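Workshop notebook, Detbridge bench
July, page 3 of the sourdough and rye starters log

7.40 am. The rye starter is up! I fed it last thing at night and it has more than doubled, with a dome on top and that lovely sharp apple smell when you lift the lid. The white one is slower, as ever, but it has bubbles all down the side of the jar and I'm not worried about it. I've been wanting to get the two of them going at the same pace since we moved the jars off the windowsill, and this is the closest they have come.

Feed for both was one part starter, two parts flour, two parts water. I used the Bromero wholegrain rye for the first and the plain strong white for the second. The Bromero flour drinks much more than the old bag did, so the rye looks like wet cement for the first hour and then loosens up by itself. Don't add water at that stage (I did, last time, and had soup).

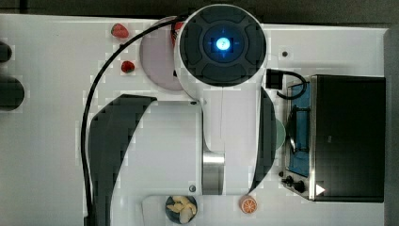
Temperature is where I want to spend this month. The cupboard over the boiler is lovely in winter and far too keen now, and the rye goes sour and collapses before lunch if I leave it in there. On the low shelf it takes its time and the flavour is miles better, rounder, almost malty. Jovita thinks I should stop fiddling and pick one shelf. She may be right, but it's so much fun to taste them side by side!

9.15 am. Mixed the first dough. 300 g white flour to start with, a big spoon of the rye starter, salt held back for half an hour. I did the stretches in the bowl and not on the worktop, and I think I'll keep doing it that way, as the dough stays together and I don't end up throwing flour at it. By the third set it had that springy, slightly squeaky feel. Gorgeous stuff.
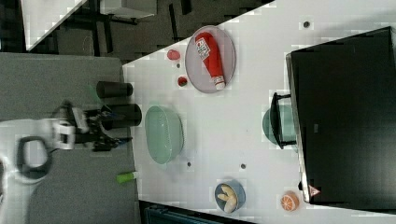 Second dough is the same again with the white starter, so that we can compare crumb to crumb. It felt slacker from the beginning. I wrote "more salt?" on the lid tape but I don't believe it's the salt, I think the starter was simply a little hungry. Leave it another hour before shaping and see.

Things to get ready for the bake:

1. Both baskets dusted with rice flour, properly, right up the sides. The last loaf from the smaller basket left half its skin behind.

2. Fresh blade for the scoring handle. One long cut on the rye dough, a cross on the white, so we can tell them apart when they come out.

3. Hettiarachchi method for the steam: tray of boiling water on the bottom shelf, out again once the crust has set. We got a wonderful shine with it last time and I want to know if that was luck.

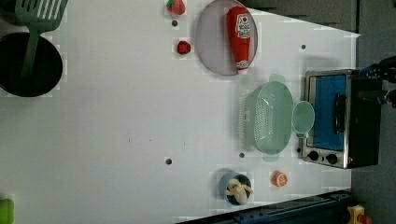 4. Cooling rack by the open door, and no cutting for 2 hours. That includes me.

1.30 pm. Shaped both. The rye dough held its ball beautifully and sat up in the basket like a cushion. The white one spread, so I gave it a second, tighter shape and it behaved. Both covered and on the low shelf.

Tasted the discard while I waited. The rye is bright and lemony with something like green apple behind it, and the white is all yoghurt. I'd put the rye discard in crackers tomorrow with caraway, thin as we can roll them. The Plivia cracker recipe says to rest the sheet before scoring, which we skipped last time and paid for with shrinkage. Rest it!

Poke test at 4.10 pm: rye dough springs back slowly, white dough still springs back at once. Rye goes in the oven first, then.
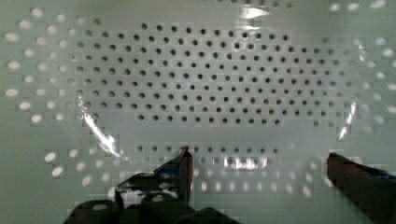
Fulgencio Chávez reckons the white dough should go in the fridge overnight and be baked cold, as it will score more cleanly and the flavour will have caught up with the rye by morning. I like that very much. It spoils the side by side, but a good loaf beats a tidy comparison, so in it goes.

Rye loaf out at 5.20 pm. Huge ear on it, dark crust, singing away on the rack. White dough in the fridge, bottom shelf, covered. Both starters need feeding before we lock up.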